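Greltier open afternoon, Histbridge, October

I went in expecting arms behind glass. What we got was a carpeted room, a row of white tables and people doing small tasks by hand with a gripper, again and again, while it recorded. Sebastião Toledo showed us through. He said they want 2000 examples of this one job, and the count on the wall stood at 288.

Each take runs 15 seconds, then everything is put back for the next one. I asked how different the takes were from each other. "Different enough," he said. I'd have liked a number.

Same table, same white top, same tinted plastic at two moments of my visit to it:

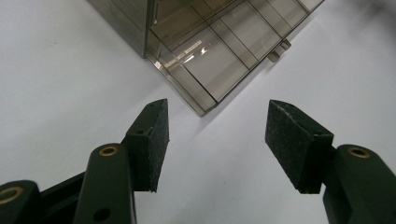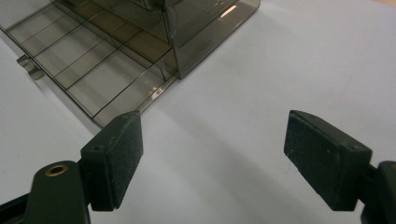 My trouble is with the leap from there to a stockroom. The people from Drendenen kept asking about cardboard and bad lighting, and were told that comes in a later round. Perhaps it does. I've sat through that answer at Magalhães too. The talk afterward was meant to last 30 minutes and was done in half that, with no failure rate on any slide. I've written to ask for one.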